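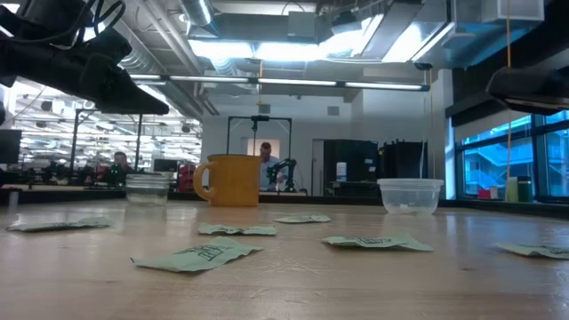
2 min read

Home Questions Furniture Floors Log in

Oil or hard finish on a light wood table? Already scratched a bit

Posted 16/12/2021 in Furniture

Bought a secondhand Sugiyama table in August, pale wood, faint scratches and scuffs. Seller said it was oiled but didn't know with what. Water drops leave a mark now, takes a day to fade. Do I just oil it again or sand it down and put something tougher on? I rent in Gistemden so no garage, whatever I do happens in the kitchen. Also don't want it to go orange, the last one I did went very orange. Budget is small.

3 answers

Answer 1 (accepted)

Oil it again. Water marks mean the old oil is worn out, not much else. Wash with a damp cloth and a drop of dish soap, let it dry overnight. Then 240 grit by hand, always along the grain, light pressure. Wipe the dust off. Thin coat of oil, wait 13 minutes or so, wipe off EVERYTHING that's still sitting on top. If you leave it, it goes sticky and you'll be scraping it for a week. Second coat the next day.

For the orange thing — get an oil with a little white pigment in it. I used Dudon natural white on my desk and it stayed pale. Test underneath first. Deep scratches will still show a little, shallow ones mostly dissapear.

Lay the rags out flat outside to dry, don't ball them up. They can catch fire on their own, I'm serious.

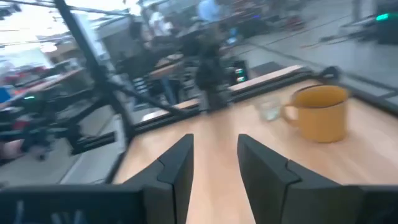 Light blond top, smooth finish, subtle grain

Answer 2

Depends who eats at it. Kids = water based poly, matte. Doesn't yellow much and you can forget about it. But you have to get the old oil off first or it wont stick, and that's a lot of sanding in a kitchen. Also check it isn't veneer before you go near it with a machine. Look at the edge from below, if the grain doesn't carry over from the top then be careful.

Answer 3

tablecloth

Related: Getting candle wax out of oak — Vunlow chairs, wobbly leg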